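3/3/22

Second state of the Hukeck plate pulled this morning. Bit it for nine minutes in the weak bath, then stopped out the sky and gave the foreground another four. Plate tone still heavy along the lower margin. Wiped again with tarlatan, then by hand.

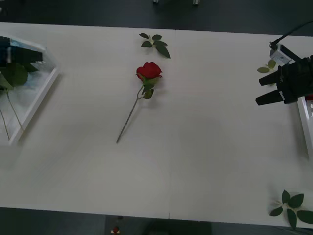
Why does the margin hold ink? The bevel was filed too steeply in February and the rag skips over it.

Refiled to a shallower angle and burnished. Birutė Kairys wants the edition kept to 46, on the 276 gsm paper - damped overnight, blotted, no soaking. 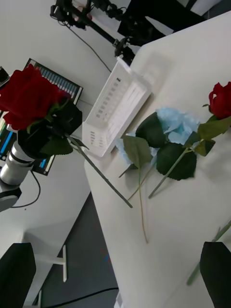 The third proof printed cleaner, though the aquatint is thin at the left. Will regrain that part before steel facing. Blankets need washing.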